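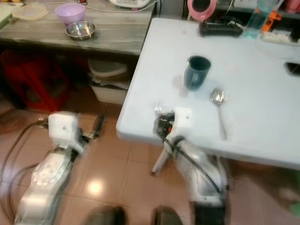
How long does a person need to practice before the demonstrations are good enough to keep?

For most people it takes roughly 5 hours at the controls, divided over several short sessions. The first hour goes to learning where your own hands are. The rest goes to learning to stop correcting every small thing.

Lurnus gallery: table work by remote control

Welcome to the gallery page of Lurnus. We are a small group in Brustwood and we teach household tasks to a two-armed robot by doing the tasks ourselves, with the robot's arms in place of our own. The person who controls sits with a pair of handles, and the arms follow the handles. Everything the arms do in this time is recorded and later used for training. The page was started in April and it is updated when there is something to add and when I have a free evening. My name is Tuva Viklund, I write the texts and I also do a good part of the driving.

English is my third language, so please write to me if a sentence is difficult to understand. The sentence about "slack in the wrist" on the old page was difficult for everybody and I have removed it.

The cup, the spoon and the fork

Both grippers are at the near side of the white table. The dark teal cup stands a little left of the middle, the spoon lies to the right of it, and the fork is beside the right gripper with its tines up over the table edge.

The phone, the power strip and the pink mirror are on the same table. In the training data we keep such things in view, because a kitchen table at home also has a phone on it.

About the task

The task has the name "cup and cutlery" in our list. The spoon and the fork have to end up standing in the cup, handles down, and the cup has to remain standing. One arm may hold the cup if the driver wishes. In the beginning I thought this was a childish task and I wanted to do something with folding. Then I tried it, and for the whole first evening I did not get one clean recording with the spoon.

A spoon is difficult in a way I did not expect. The handle is thin and flat, so the fingers of the gripper must come down almost to the table before they close. If you stop too high, you close on air. If you go too low, the fingertips press on the table and the arm begins to push back through the handles, and then your own hand becomes tense and the next movement is bad also. The good height is a very small zone. After some days you find it by the feeling, and then you can not explain to the next person how you find it.

The fork is a bit kinder, it has more shape to hold on to. But it turns. You lift it at the handle and the heavy end goes slowly down, and when you arrive at the cup the fork is pointing somewhere else than you planned. What I do is to take it closer to the middle than looks natural. My colleagues from Forsberg take it at the end and turn the wrist on the way. Both ways work, but it is better if one person does not mix them in the same set.

How we record

A set is 13 recordings of the same task by the same driver. Between the recordings the objects are moved by hand to new places. We tried to do it with marked positions on the table, with small pieces of tape, and the result was a robot which was very good at tape. So now the person who moves the objects just puts them down, and we ask this person to not think too much.

The rules for the driver are short.

Start with both arms at rest and wait for the tone.

Do the task at the speed of a calm person who sets a table.

If you miss a grasp, go back and try again in the same recording. Do not stop and do not delete.

If the cup falls, end the recording and mark it as fallen.

When you are finished, open both grippers, go back to rest, and wait for the second tone.

The third rule is the one we discussed most. In the first weeks we deleted every recording with a mistake, and we were proud of our clean collection. The trained robot was then quite elegant until its first missed grasp, and after this it stood still above the table like it had forgotten why it came. It had never seen a person miss and try again. Now we keep these recordings, and I would even say they are the useful ones. We do not make mistakes on purpose, though. A mistake on purpose looks false, and the correction after it comes too early.

By remote control or by hand

Visitors often ask why we do not simply take the robot's arm and move it. This is also possible and we do it sometimes. You stand next to the robot, hold the forearm, and lead it through the movement, and the joints remember. At Jondard they taught almost everything in this way for a long time, and for one arm and a simple path it is faster than what we do. It needs no handles, and a person who never touched a robot can do it after a few minutes.

With two arms it becomes tiring. You have only two hands and each of them is busy carrying an arm, so there is no free hand for the gripper button, and your body is standing in front of the cameras the whole time. The robot then learns from pictures in which half of the table is a sweater. We noticed this late, I must admit. With remote control the driver can sit away from the table and the cameras see only arms and objects, the same as they will see later when no driver is there.

What you lose is the touch. When I lead the arm by hand I feel in my fingers that the fork is slipping. With the handles I feel a little of the force, but it is like touching something through a thick winter glove. The eyes must do the work. Some drivers look only at the screen, some look directly at the table. I look at the screen for the last part of the grasp and at the table for everything else, and I do not recommend it to beginners because the change between the two views makes a few people slightly seasick.

The room

We work in an ordinary room with a tiled floor and things in it. Bowls, cables, storage, a second table with gray wood. People who come from industry ask when we will have the proper cell with the fence and the even light. We do not plan to have one for this work. The lamp on the ceiling makes a reflection in the tiles and at some hours the sun comes in also, and we record in the morning and again after dinner so the data has both.

The cables of the arms need attention. Before every set the driver checks that the cable has a free loop and is not pulled when the arm goes to its farthest point. I once did a complete set with a cable which was holding the arm back by a small amount, and I compensated with my hand and did not notice. The robot learned my compensation too. When we fixed the cable, it reached past the spoon each time by the same distance. It was a good lesson but it cost us the full set.

For new drivers

If you come to drive with us, some practical things.

Sit higher than you think you need. Your elbows should be above the table where the handles are.

Drive for no more than 25 minutes and then take a break, also if you feel well. The recordings from tired people have a lot of small shaking in them. We had this rule as a suggestion first, and it is now a rule.

Talk aloud if it helps you. There is no sound in the recordings.

Use the slower arm as the helper. Everybody has one. For me it is the left, and it took me some time to accept that it can simply hold the cup and be content. New drivers want both arms to be doing something the whole time, and this gives nervous recordings.

Do not look at the other person's results before you have finished your own set. We saw that people begin to copy each other, and then we have one style from five people where we wanted five styles.

What comes next

We will go on with cup and cutlery until the set list is complete, there are still 8 sets open. After this comes "bowl into bowl," where a smaller bowl is put inside a larger one without noise. The noise part is my wish and it will perhaps be dropped. The people at Forsberg would like a task with a bottle and a cap, which needs real cooperation of both arms, and I think we are not there yet — the cap asks for a turning of the wrist that our handles do badly. There is a new pair of handles half built, and it has been half built since the winter.

Folding is also still on the list. It is at the bottom of it, but I look at it.

Use of the gallery

You may use material from this page for teaching, also in a changed form, if you write "Lurnus, Brustwood" next to it. For printing please ask first, I can usually send a larger file. If you use the task descriptions for your own robot I would be happy to hear how the spoon went.

Text: Tuva Viklund

Back to gallery overview
Set list
Visit us
Contact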